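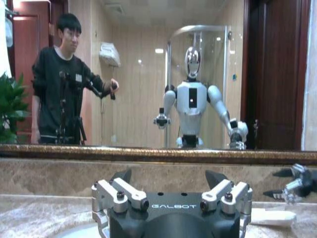 Practice at the basin: one gripper over the sink, the other out to the side, with the operator and the robot in the mirror.

Club news | Students and robotics

Bimimska Robotics Club opens its doors for the Teixeira Tidy-Up Challenge

Hello from the club! I'm Mirela Sales, I run the Bimimska Robotics Club, and I've got some news I've been dying to share. We're entering the Teixeira Tidy-Up Challenge this March, and before we go we're holding an open evening so everybody can come and see what our students have been up to (and ask them awkward questions, which they love).

The challenge is all about household chores. Each team gets a humanoid robot and a bathroom it has never worked in before, and has 14 minutes to put the place straight. Small things go back where they belong, the counter gets wiped and the towel ends up on the rail. It sounds like nothing much until you try it with two fingers on each hand!

We have 14 students on the team this year, and they've split the work between them. Some do the driving, which means wearing the harness and guiding the arms with hand controllers. The rest go through the recordings afterwards, pick out the good runs and use them to train the robot to manage by itself. So far they've logged 1149 practice runs, and 288 of those were at the sink, easily the fussiest spot in the room. Shiny taps, mirrors, pale things lying on pale marble – it's all hard going for a robot.

Daiane Amaral is our team captain, and I'll let her have a word: "The first time I drove the arms I kept reaching too far and stopping too late. You have to slow right down and think about where the fingertips are. Now I catch myself doing it at home when I'm brushing my teeth."

Her brother Ismael Amaral looks after the training side, and Rosimeire Figueiredo is coaching the drivers for a second year. I'm also very pleased to say that Turnetti is paying for our travel, and that Binberg College is lending us a workshop right through to the competition. Thank you both, we'd be stuck without you.

The open evening is at Binberg College and starts at 6.30pm. There's room for 200 people and it's free, but please book a place with the college front desk so we can sort out chairs. Children are very welcome, and anyone over 12 can have a go with the controllers.

Press who'd like to talk to the students or watch a practice run should ask for Ismael Seixas at the club office. He'll find you a slot, and probably a cup of tea as well.

Last updated: March, 4.15pm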